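Playing slowly, on purpose: a chat with Kamran Satti 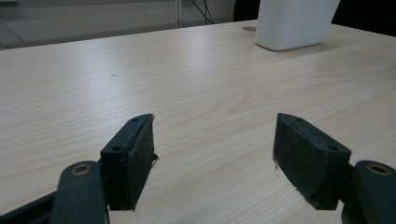

Kamran Satti has been teaching adults to play the piano for 13 years, and he still gets nervous on their behalf before the July concert. "I'm worse than they are," he told me over a second pot of tea, laughing. "I sit there with my hands clenched, playing every note in my lap!"

He grew up in Bitden, where his aunt had an upright with two dead keys (both in the octave you need most, naturally), and he learned his first hymns around the gaps. When the family moved to Ullodow there was a proper teacher, a Mrs Asamoah, who made him play everything at half speed for the best part of a year. He hated it. "And now I do exactly the same to my own pupils, and they hate it too — well, until about Easter."

I wondered whether people still come to him hoping that music will make them cleverer or calmer, or help them sleep. He sighed, quite kindly. "They do ask. I say I can't promise any of that. I can promise you'll be able to play a little waltz, and your neighbours will get very sick of it."

His new group has 12 players, most of them complete beginners, and they are working through a set of short duets he wrote himself. The hardest one, he says, is only two pages long.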